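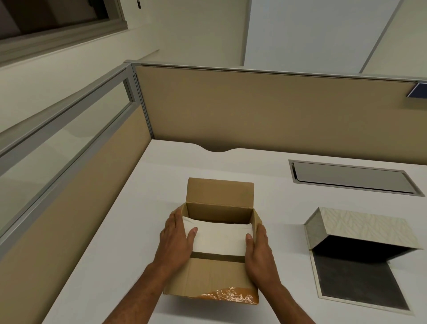 The Solton cell: new pads, new filters and a longer changeover

The packing cell on the Solton line was down for most of a shift last month while we changed the suction pads and reset the pick heights. It had run 3,925 cycles since the previous change and had started to drop cartons at the turn, mostly the small brown ones. The larger sizes were still going through without trouble, so the fault was put down to the sensor at first. The sensor was fine. Two of the pads had gone hard at the lip and were letting air in on any carton with a worn or taped flap.

Hsiu-ying Mok has rewritten the setup sheet for the cell, and the new version replaces the one dated June. Please throw the old one away if you have a copy pinned up. The main changes are these.

Pads are now checked every 500 cycles and changed in full sets. Do not swap a single pad. A new pad next to an old one sits slightly proud and the arm picks at a tilt.

Old tape comes off the carton before it goes on the infeed. Loose ends catch on the guide rail, and a torn strip under a pad will lose the vacuum. This applies to cartons that are being used again as well as returns.

Flaps are opened and folded back by hand for soft goods. The cell can be taught to do it, but we have not had a good result with anything padded, as the contents lift with the flap. Hold the side walls, press the flap down flat, then place the carton on the infeed with that flap towards you.

Gift boxes with a hinged lid do not go through the Solton cell at all for now. The arm cannot hold the lid and place an item in the same move. Leung are making us a bracket for this and we will run a trial when it arrives.

After a pad change, home the arm and run 15 empty cycles at low speed. Then run seven with a test carton and watch the gauge at the turn. If the needle drops at any point, stop and look at the hose joint nearest the wrist before you touch anything else. The joint was the cause both times we had this on the Stendireo cell.

The filter behind the lower panel has been added to the weekly list. It was badly clogged with card dust when we opened it up. Allow around half an hour longer for the changeover than the old sheet said.

Spare pads are in the Ernach store, second bay, in the drawer marked with the cell number. Write down what you take. The revised sheet is at the cell and applies from 2023-11-13. Corrections go to Hsiu-ying.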